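Home » Forums » Kitchen Talk » Frying and Oils » Oven vs. shallow fry for root vegetable chips

Thread: Beet chips go limp after cooling, parsnip chips don't

saltpan_k
Same mandoline setting, same oven, same tray. Parsnip chips stay crisp until the next morning in a jar. Beet chips are crisp when they come out and bend like leather within 45 minutes. I slice thin, toss in a teaspoon of oil, salt, and bake at 300 with the fan on. I have tried a longer bake and the edges go brown and bitter before the middle is done. What variable am I missing?

Mittal_oven
When do you salt? Salt before baking pulls water to the surface of the beet. If you then put them straight in the oven you are spending the first part of the bake drying off that puddle. Salt for 14 minutes, blot hard with a towel, then oil. Or salt at the end. Either one works. Salting and not blotting is the worst of both.

saltpan_k
Salting right before they go in, no blotting. Parsnips get the same treatment and come out fine, so I didn't suspect it.

drumlid
Parsnips have more starch. Beets have more sugar and more water. Sugar picks up moisture from the air as it cools, so a beet chip starts softening as soon as it leaves the oven. 300 is too hot for beets in my opinion. I run them at 225 and prop the door with a wooden spoon.

quartersheet
Disagree on 225. I ran that for a month and got chips that were dry but tough, more like fruit leather than a chip. If the slices are the right thickness, 275 with the fan is fine. Most of these complaints come down to slices that are thicker on one side. Check the mandoline blade is parallel to the deck before changing the oven.

drumlid
Tough at 225 means you pulled them early. They need to go until a test chip snaps after a minute on the counter. A hot chip always bends, so testing it hot tells you nothing.

quartersheet
I tested on the counter. They snapped. They were still tough to eat. Snapping and being pleasant are two separate measurements.

Mittal_oven
You may both be right for your own ovens. Mine reads 30 degrees low at the back. Without an oven thermometer, comparing 225 to 275 across different kitchens is noise.

saltpan_k
I have a thermometer. The middle rack holds steady within a few degrees of the dial. I'll redo it with blotting as the only change, then drop the temperature in a separate batch.

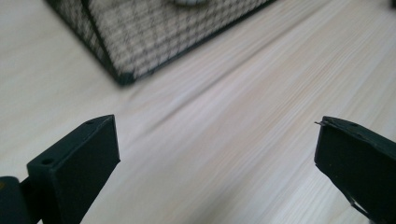 Clovmont, September

Batch notes, as promised. I kept the slices from one beet for each run so that sugar content would not be a factor between trays.

Run 1: my old method, as a control. Limp again, right on schedule.
Run 2: salted, rested 14 minutes, blotted between towels, oiled, baked at 300. Better. Crisp for a few hours, but some edges scorched.
Run 3: same prep, baked at 250, flipped once. Best so far. Even color, no bitter edges, still snapping when I put the jar away for the night.

I did not try the propped door. My fan cuts out when the door is open, so it would have been a different test.
– saltpan_k

drumlid
250 is closer to my number than to quartersheet's, for the record. Try the next one at 225 and leave it in longer.

quartersheet
It is exactly halfway between 225 and 275. Also, the flip is a second change in run 3, so you can't give all the credit to the temperature.

saltpan_k
Fair. I flipped because they were curling. I'll repeat at 250 without the flip.

jarlid_atasik
Has anyone here tried frying them? I shallow fry at 325 in 3 small batches and they keep well if drained on a rack. Paper towels trap steam under the chip. More oil, obviously, but less than you would think if it stays up to temperature.

Mittal_oven
Fried beets go from done to burnt very fast, and the color hides it. Watch the bubbles instead. When they slow down, pull the chips. Waiting for a color change on a red beet does not work. Golden beets are easier for a first attempt.

jarlid_atasik
Agreed on the bubbles. I also cut the heat slightly once the first batch is out, as my pan keeps climbing on the burner. Clip-on thermometer, every time.

saltpan_k
Do you blot before frying too?

jarlid_atasik
Yes, more carefully than for the oven. Wet slices in hot oil spit badly. I don't salt until they are out.

newbie_jandau
Does any of this apply to sweet potato? Mine come out with crisp rims and a soft center.

drumlid
Partly. Soak the slices in cold water for 30 minutes first, drain, dry completely, then bake low. The soak takes off surface starch so the rims don't brown ahead of the center. Don't soak beets, you just lose color.

quartersheet
Soaking is optional if the slices are even. Single layer with gaps matters more. Overlapping slices steam each other, and that gives you the same crisp rim and soft center.

drumlid
I would do both.

saltpan_k
Repeat run is finished: 250, blotted, no flip. They curled more and took longer in the middle, but held their crunch about as well as the flipped ones. I'm keeping the flip for looks. 225 is next, when I buy more beets.

Mittal_oven
Post the bake time for that one too, please. You left it off the others.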